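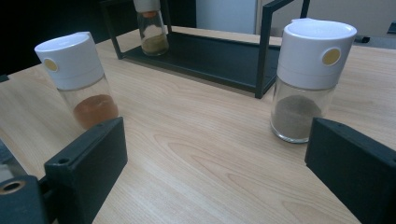

Mottram open house, the March one. Notes before I forget, typed up on the train so excuse the state of them.

Got there just after 10, already a queue at the gatehouse. Name badges, a tote bag, the usual. Malsha Saha was on the door and remembered me from last year, or was kind enough to pretend. The plan was two show flats, the old mill building, then a talk upstairs about letting the ground floor units. In the end the talk went first, the lift engineer was still in with the show flats.

The talk. Piyumi Barua from Trikia, who are selling the flats and will manage them after. Good speaker, no slides thank goodness. 35 flats in this phase, 5 already reserved, all of those the small ones at the back. She was fairly open about why – the front ones look over the road and the price doesn't reflect it yet. Somebody asked about service charges and got a proper answer with a breakdown handed round on paper. I wish more agents did this. Sinking fund starts in year one, lift included, window cleaning not.

Then questions about the commercial units. Tadum have taken the corner one, a bakery I think, though the woman next to me was sure it was bikes. Nadhirah Nair said the lease terms are still being talked about for the rest. Ten years with a break at five was the phrase. Too long for most of the small traders I know round here and I said so. She wrote it down.

Mill building next, hard hats on. Menaka Begum took our group. Lovely brickwork on the stair side, less lovely where the old boiler house was pulled off. The roof is done. The top floor will be one big flat of 1,091 square feet, and it felt smaller than that with the scaffold boards stacked along one wall. Very good light up there. I'd want to know about heat in summer, all those rooflights and only one side opens. Menaka said blinds are in the spec, not who pays when they break.

Parking is the sore point. Around 2 minutes on the subject and then we were moved along! One space per flat for the bigger ones, none for the rest, permits on the street if the council agree. Buyers with a van should ask early.

Show flats last. Went round the smaller one twice. Decent storage in the hall, proper cupboard with a door that shuts. Bathroom tight. Bedroom takes a double but you'd be climbing over the end of it to reach the window. Kitchen better than I expected, worktop runs right into the corner and there are enough sockets. The bigger flat is on the noisy side but with the windows closed I couldn't hear much, a bus and that was it. Skirting not finished in either, and a snag list taped inside the airing cupbaord which I read, obviously.

Hashini Siddiqui was there for the Jundov lot, who have the site over the river. Theirs won't be on show until the road is in. She thinks the two will pull in different buyers. Not convinced, same train line, same schools, and theirs has the parking.

Tea and a very dry flapjack after. Left about one. Brochure is in the tote bag if anyone in the office wants it, price list is loose inside the back cover, please put it back. I've asked Trikia for the lease on the small flats and the draft managment agreement and will pass both on when they come.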